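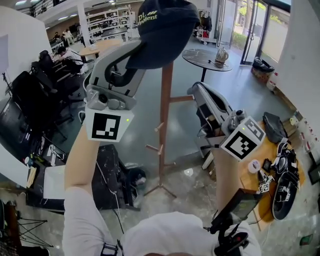
Tyson Arsenault wrote:
> Has anyone heard what is going on with the old bakery on Olosley Street?
> There was paper on the windows all through May, and my neighbor swears
> it's going to be a taproom. I'd love that, but I worry about parking.

Hi Tyson, and hello everyone,

Your neighbor is right! I stopped in at Skovum on my way home (I went for one pint and stayed for two, as usual) and got to talking with the folks behind the bar. They've signed the lease on the bakery and plan to move the whole taproom over there, brewhouse and all. The new room will hold 300 people, which sounds enormous to those of us who remember squeezing in beside the coat rack.

They want to keep the old bread oven and use it for pizza - I really hope that works out, as the food truck has been hit or miss. There will be 30 taps, with 10 of them set aside for guest beers. Tirer is supposed to be pouring their rye lager, and Kazemi may send over the cherry sour some of us got so silly about last summer.

As for parking, I asked, and there's a small lot behind the building, entered from the alley. It won't be enough on a busy night, so I plan to walk. They still need their final sign-off from the city, and I didn't get an opening date out of anybody, though I did try.

If people would like to have one last get-together at the old place before they move, write back to me and I'll ask about the long table by the window. I'm free most evenings after six.

Cheers,
Your neighbor up the hill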